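Comparing two grippers on a desktop PC build

Prarance is our bench for trying grippers on computer parts. You need an open tower laid on its side, a printed fixture plate to its left and both grippers set up in Leteo, the controller software. 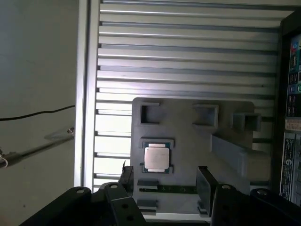
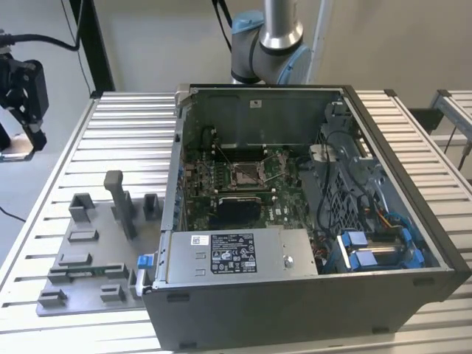
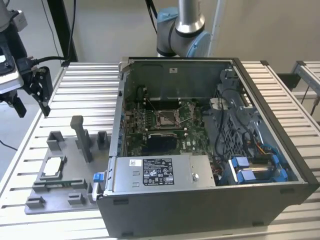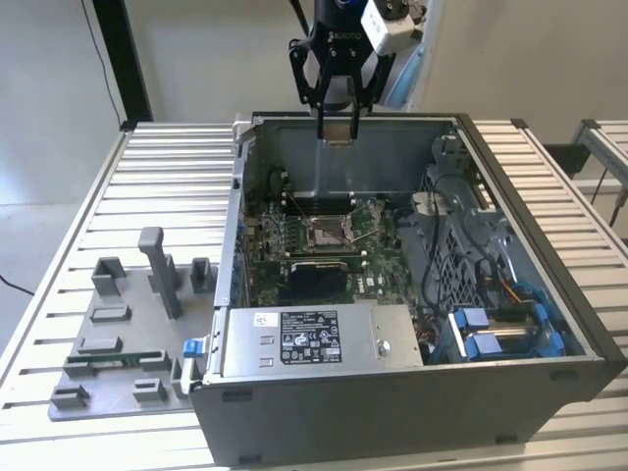 Fixture plate from the wrist camera (first picture); bench cameras (the other three).

1. Load the Mohammed profile and set the speed to 15 per cent.
2. Teach the memory pick at the plate. Save it before moving on.
3. Teach a hover point 30 mm over the case. Check that the fingers clear the rim.
4. Run 200 cycles with each gripper and export the log to Ividau.

Our first gripper managed 174 clean picks. If yours scores much lower, re-teach step 2 before changing the grip force.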